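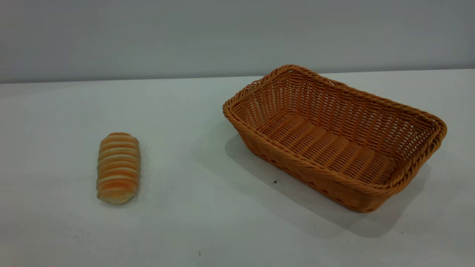 One roll, one basket, Tuesday teatime.

Right, a little thread about bread and the art of buying less of it, as I've been meaning to write this since December and the kettle's on.

For years I did one enormous shop a week and felt terribly organised about it. Then I kept a list on the fridge of everything that went in the bin, and in 28 days I'd thrown out £24 worth of food, most of it bread and salad. I was mortified!

So now I walk down to Osier, the little bakery past the library, and buy what we'll eat that day and no more. Rolls are 79p each. Yes, dearer than a bag of six, but I used to bin four of the six (and feel guilty about all of them).

The walk has been the nicest surprise. I know the dogs now. I know which garden has the good roses, and that the 47 bus is always late, poor thing.

If you do end up with stale bits, blitz them and freeze the crumbs. They go straight on top of a macaroni cheese from frozen, lovely and crunchy with a bit of mustard stirred through.

Someone asked about soup. Leek and potato, always, and don't be shy with the pepper. I'll put the recipe up once I've found the bit of paper I wrote it on x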